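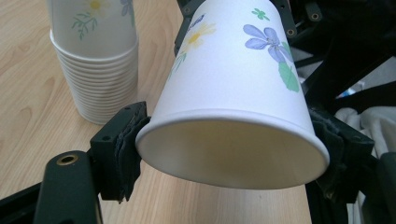 Paper Cups: Storage, Setup and Service
Household Guidance from the Larnwood Residents' Kitchen

Paper cups are used at most gatherings in the shared kitchen, and a good number are wasted each month through poor storage. The following guidance applies to plain and printed cups alike, and residents may find it useful at home.

Storing unopened sleeves

Keep sleeves in the tall cupboard beside the pantry door, away from the sink and the dishwasher vent. Steam softens the rims, and a soft rim leaks where the lip meets the seam. Sleeves should lie on their sides in a single layer. Stacking heavy goods on top will press the cups out of round, and cups in that condition do not separate cleanly.

Do not store cups on the same shelf as coffee, spices or cleaning products. Paper takes up odors readily, even inside a closed plastic sleeve.

Opened sleeves

Fold the open end under and secure it with a clip. Cups from an opened sleeve are to be used first. Loose cups should be placed mouth down on a clean tray and covered with a dry cloth. A cup left standing mouth up collects dust and should not be put out for guests.

Handling

Hold a cup by the lower half of the outer wall. Fingers should not touch the rim or the inside. To separate cups that have stuck together, roll the stack gently between the palms and then draw the last cup away from the base. Pulling at the rim will crease it.

The area near the mouth gives way easily under pressure from the sides. Check each cup before filling, and set aside any with a flattened or split rim. These are suitable for starting seeds, sorting screws or holding paintbrushes.

Setting the table

For a gathering of 40, set out 40 cups and leave one unopened sleeve within reach. Arrange the cups mouth down in rows of no more than six. Floral cups look best with plain napkins and a plain cloth — a second pattern on the table tends to look crowded. Where printed and plain cups are both in use, reserve one kind for hot drinks and the other for cold, and mark the serving station accordingly.

Check the sleeve label before serving coffee or tea. Some printed cups are sold for cold drinks only. Cups from the Saltside order are kept on the upper shelf and those from Hudex on the lower, and the two should not be mixed.

Fill hot drinks no higher than a finger's width below the rim.

After use

Empty all liquid before disposal. Lined paper cups are not accepted in the paper bin in every district, and residents should follow the notice posted by the back door. Unused cups that have been on the table are not returned to the sleeve. Place them in the craft box, which is emptied every Thursday.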